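Rasa Rebane has been restoring accordions in Tundham since she was 29. She trained as a piano tuner first, and she still tunes pianos in the winter when the accordion work goes slack, but most people in town know her as the woman with the squeezeboxes. I talked with her one morning in November at her shop, which is called Pitalura after the first instrument she ever fixed.

"It was stamped on the front in big letters," she said. "I never found out who made it. I wrote to a few museums and they didn't know either. It had a cracked reed block and mice had been at the bellows. I paid too much for it."

She learned the trade from Pieter Verschueren, a Belgian repairer who had moved over with his wife and was working out of a garage on the Rennie road. He didn't advertise. Rebane heard of him through a dance band that needed a piano tuned, and she went to see him the same week.

"Pieter gave me a block of reeds and a file and told me to come back when they were in tune," she said. "It took me most of a month. He listened to the first octave and handed me another block."

Reeds are the part she likes best. Each note in an accordion comes from a strip of steel riveted to a small metal plate, and the plates are held to the block with wax. Scratch a little metal off near the tip and the pitch goes up. Scratch near the rivet and it goes down. The wax gets brittle with age, and when it lets go the plate rattles or drops off altogether.

"People bring it in and say one note is buzzing," Rebane said. "I open it up and half the wax is crumbs. Then I have to have the talk about what it's going to cost."

She mixes her own wax from beeswax and rosin, with a few drops of linseed oil. The proportions came from Verschueren and she won't give them out, though she says any repairer could work them out in an afternoon.

A full rewax and tuning takes her 30 hours on a large piano accordion. The one on her list when I visited was a Corero from the 1950s with 381 reeds on the sheet she keeps for it, each one written down with its pitch before and after. She does the sheet in pencil. The Corero had come from a family who wanted it ready for a wedding, and she had already told them twice that it might not be. 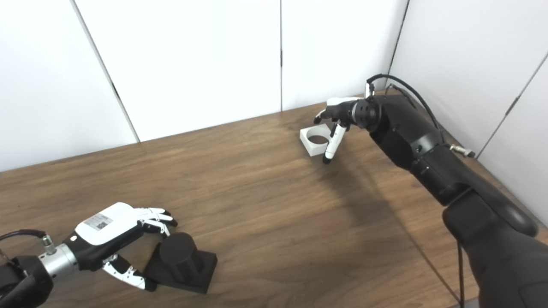 How does she decide whether an old accordion is worth fixing?

"I smell it," she said. "If it smells of damp, the wood has usually moved and the blocks won't sit flat, and then air leaks everywhere. After that I look at the bellows. If the folds are sound and the reeds aren't rusted, I'll generally take it on. I turn down more than I accept."

That last part has gotten her in trouble. A man once drove three hours with his grandfather's instrument and she told him in the first five minutes to hang it on the wall. He didn't take it well. She still thinks she was right, but she asks for pictures by email now before anyone makes the drive.

Leather is getting harder to find. The valves that cover the reeds used to be cut from thin goatskin, and she had one good supplier, who retired. She has tried plastic valves and uses them on the highest notes. On the bass side she thinks they slap.

"You can hear it in a quiet room," she said. "In a dance hall you can't. So I ask people where they play."

Verschueren gave up repair work when his hands got stiff, but he still comes by the shop to argue about tuning. He likes a wide tremolo, the wet sound of old dance records, where two reeds on the same note are set well apart. Rebane sets them closer unless the customer says otherwise.

"He tells me it sounds like a church," she said. "I tell him it sounds like his sounds like a merry-go-round. We've been doing that for years."

I asked if she plays. She does, a little - waltzes mostly, and never for company. She has 2 accordions of her own, and one of them needs new straps that she hasn't gotten to. The Pitalura is the other one. It still leaks on the low E, and she said she would look at it after the wedding job was out the door.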